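Search this site Go

Sover handling work – progress note for February
To: Janka Vlček
From: Natalia Valdovinos, Nanville site

Short one this time, sorry, half the month went to the jaw fault. Numbers first. We have 1,532 usable demonstrations in the sink set, all checked. Target was higher and we won't make it up before the next note. Cause below.

What went wrong. Left gripper started reporting closed when it was not closed. Jaws stopped a few millimeters short, the log said zero gap. Homa caught it during review – items sliding out of the pads in the replay while the width reading stayed flat. Went back through the earlier sessions and the drift was there in 8 of them, small at first. Those are pulled, not deleted. Might save the arm motion from some, but the width channel is junk.

Second thing, and this one is a safety item so please read it. Ívar got a pinched finger when the right gripper closed during a reset. No broken skin, reported same day. The trigger spring had stuck half way and let go when he set the tool down. We stopped all collection untill both tools had been opened up. Lost 5 working days to that, mostly waiting on springs from Ingvarsson.
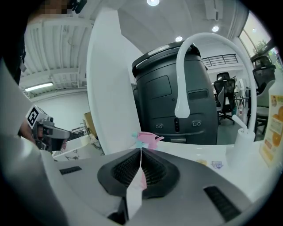
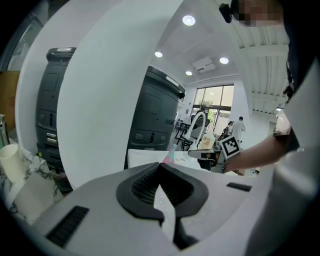
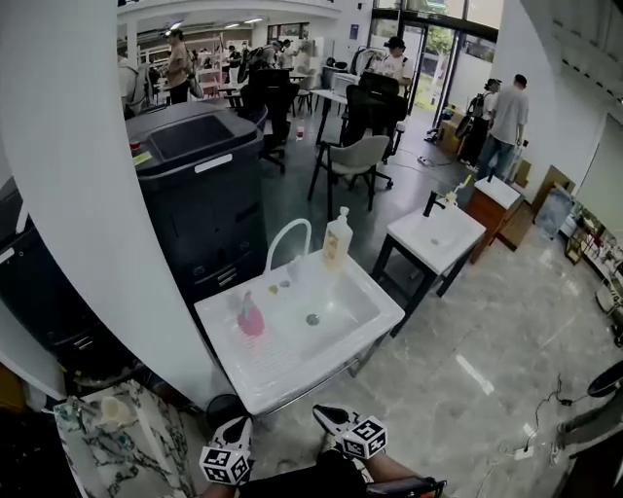 Sink area, Nanville. Hand-held grippers with marker in all three views; third view shows the sink with the ribbed washboard side.

Fixes so far:
- new trigger springs, both tools
- width zeroed at the start of every session, jaws fully shut, value written on the sheet
- fingers out of the jaws during reset, tool goes down on its side
- Ditte wrote a script that flags any session where the width reading sits flat too long. Runs overnight.

Not fixed: the root cause of the drift. Best guess is the encoder magnet creeping on its shaft. Veltano have one tool's worth of parts and say they'll look, no date from them yet. Meanwhile the zeroing hides it well enough to keep working, but I dont want to call that a repair.

Also open – small light items. Pads hold the bottles ok, thin things twist when the jaws meet. May be the pads, may be the same width problem. Can't separate the two until the encoder is sorted.

Asks:
Approve 2 spare encoders, quote already in your inbox. Move the shelf task back to the next period. And can someone on your side confirm whether the pinch needs the long form or if the short one I sent is enough. Ívar is back on the tools and fine with it.

Session sheets are in the shared folder under Sover, the pulled ones have their own subfolder.

Natalia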